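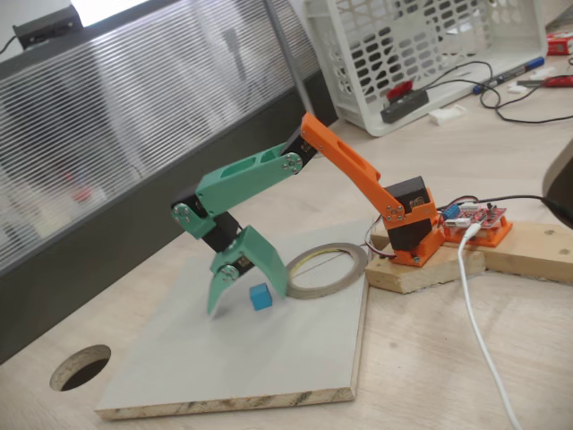
¿Con qué frecuencia conviene sellar los cantos de un tablero aglomerado laminado? Una vez antes del montaje y de nuevo cada 12 meses si la pieza se usa como superficie de trabajo.

Vestton presenta Sunitz, cinta fina para cantos de tableros auxiliares

Viernes 31 de julio. Vestton incorpora a su catálogo Sunitz, una cinta adhesiva para cubrir cantos vistos en tableros cortados a medida. El producto se dirige a talleres pequeños, aulas técnicas y puestos de trabajo de sobremesa.

El corte con sierra de dientes gruesos astilla el laminado y deja expuesto el núcleo de madera. El canto absorbe humedad y pierde partículas. Sunitz se aplica en frío, con presión manual, sobre el canto lijado con grano 300 y libre de polvo. El recorte del sobrante se realiza con cuchilla pasadas 12 horas.

La cinta se suministra en rollos de 58 metros, en gris y blanco. La distribución corresponde a Hollbridge, que atenderá pedidos desde 300 metros.

«El cliente corta una pieza, la coloca sobre la mesa y deja el canto sin tratar. El deterioro empieza por ahí», señala Florêncio Quintela, responsable técnico de Vestton.

La ficha técnica se facilita a petición de los distribuidores.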